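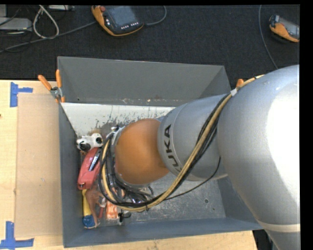 Figure 3.1 A KUKA arm with its gripper lowered into a sheet-metal bin of mixed objects.

Chapter 3
Unsorted Objects and the Limits of Chore Automation

Tidying a drawer and emptying a parts bin are the same problem to a controller. In both, items of unknown shape lie against one another, and the machine must select one, grasp it and withdraw it without disturbing the rest. Rigid parts of a single type have been handled this way on shop floors for years. Mixed contents are harder. Translucent plastic returns poor depth data, glossy metal returns false edges, and sloped walls restrict the approach angles open to the wrist.

Nazari and Ho ran 700 picks from a mixed bin and recorded 106 failures, 33 of them on translucent items. A household would not tolerate that rate at the kitchen bench. Section 3.2 defines grasp success and programme cycle time; Section 3.3 analyses the failures by object class.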